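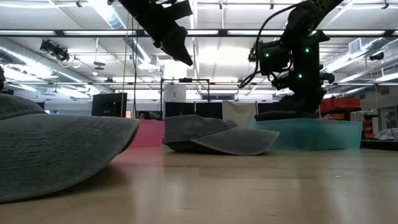
Open Saturday at the Valtura workshop

Valtura opened its workshop to visitors on a Saturday in February, from ten in the morning until half past three. Entry was free but had to be booked, and all 200 places went in the first week. The main hall was open throughout, apart from the machine shop at the back, which could be looked into from the door. Tea and coffee were in the corridor by the loading bay.

The day had three parts: a short talk on the hour, the sorting table in the main hall, and a question session before closing. Judite Magalhães gave the talks. Maksym Tkachuk and Bahman Nikzad looked after the table and took it in turns to answer questions from the people standing near it.

The sorting table

Two black arms hang over the table from above, so the whole top is left free for the work. The job on show was caps and bins. Soft things are harder for a gripper than boxes or bottles, as a cap can fold or slump in a different way each time it is put down. Visitors were asked to stay behind the tape and keep bags off the floor.

How a cap is picked up

Bahman explained that the arm can take a cap by the brim or by the crown. The brim is stiff and keeps its shape, so it is the easier of the two, but only if one edge is clear of the table. The crown gives more to hold and is more likely to slip or crumple. The team had practised both in the weeks before, and the log sheet pinned up by the door stood at 1,911 tries when the doors opened. Failed tries are written down along with the good ones.

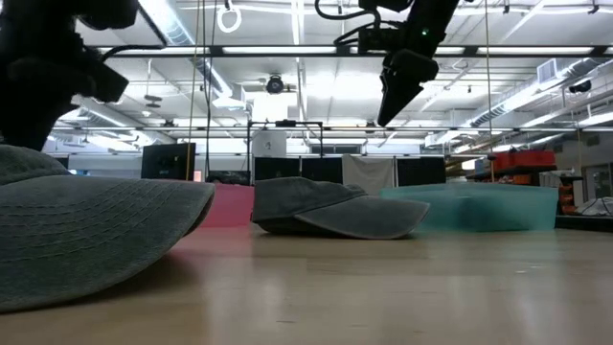
Genowefa Olszewski asked whether the arms would cope with woolly hats, which have no brim at all. Maksym said they had tried a few. Thin ones tended to lie too flat to get hold of, and thick ones were fine once the gripper had closed on enough of the wool. He would not give a date for when they might be part of a public showing.

Other questions from the floor

Several people asked about speed. The arms are run slowly on open days, and slower still when school groups are in. During the week they go at almost twice the pace.

Mahsa Esfahani wanted to know what happens when both arms go for the same thing. Judite said that one arm is always given the right of way and the other waits until it has moved off. This is set before the run starts and can be swapped over between runs.

A visitor from Killora asked about noise, having expected more of it. Bahman said the extraction in the hall is louder than the arms on most days.

There was also a question about the bins. They are ordinary storage bins and are replaced when they crack.

Talks and handouts

Judite's talk covered the move from the old building at Mendar and the work planned for the spring. The handout is two sides of A4 and spare copies are at the front desk. The version given out at the ten o'clock talk had the wrong room number for the question session, and this was put right before the eleven o'clock one.

Next visit

The next open Saturday will be held jointly with Hassanpour, in the same hall. Booking will open on the visits page. People who were on the waiting list this time will be written to first. The hall is step-free from the car park side, and the side gate will be open from half past nine.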